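Dendalham's toy library finds a bigger home on Targate Road

Families in Dendalham will have a good deal more to choose from this winter, now that the town's toy library has moved out of the church hall cupboard it had long outgrown and into the old wool shop on Targate Road.

The library, which lends toys, puzzles and board games in much the same way that an ordinary library lends books, opened its new doors in September to a queue that reached as far as the bakery. By the time the kettle went off for the last time that afternoon, 183 items had gone home in bags, pushchair baskets and, in one case, a wheelbarrow borrowed from a neighbour.

It is quite a change from the early days, when the whole collection fitted into six plastic crates and had to be carried in and out every week. Parents would sit on the hall floor and rummage, which was good fun if you had the knees for it, but it did mean that the jigsaws at the bottom rarely saw daylight. The collection now runs to 1,185 toys and games, and for the first time they can all be put out at once.

Most of the work over the summer went into the inside of the shop. The old counter has stayed, partly because it is handsome and partly because it proved far too heavy to shift, and the walls have been painted a soft yellow chosen by the children of Gwynne Infant School after a lively vote. Storage was the big question, as anyone who has lived with a box of wooden railway track will understand. The group wanted everything for the smallest borrowers kept low down, so that a two-year-old can make up their own mind without being lifted.
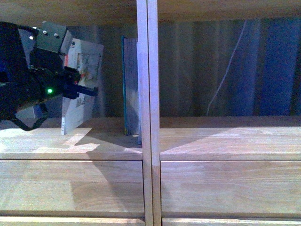 Light wooden shelving, with a lower compartment within easy reach.

Games for older children and grown-ups are kept in the back room, along with a table where people can try something before taking it home. This has already become a favourite corner on rainy afternoons, and one long-running game of dominoes between two grandfathers from Brinow is said to be nowhere near finished.

Membership costs £18 a year for a household, and that covers up to six items at a time for three weeks. Families who would find the fee a stretch are warmly encouraged to have a quiet word at the desk, where a free place can be arranged with no forms to fill in. Missing pieces are forgiven, too, so long as they are owned up to. A jar of odd counters, dice and spare wheels lives on the windowsill and has rescued more games than you might think.

The library is also glad of good second-hand toys, particularly construction sets, dressing-up clothes and anything suitable for babies. Large plastic slides and soft toys can't be taken for the time being, the first for lack of floor and the second for lack of a washing machine, although an offer of the latter would be very gratefully received.

A repair afternoon is planned before Christmas for anyone handy with a screwdriver or a needle and thread. Tea and cake will be laid on, and children are welcome to bring along a poorly toy of their own.

The library is open from 10am until 1pm in school holidays, and from 2.30pm until 5pm in term time. There is level access from the street, and pushchairs can be left in the porch.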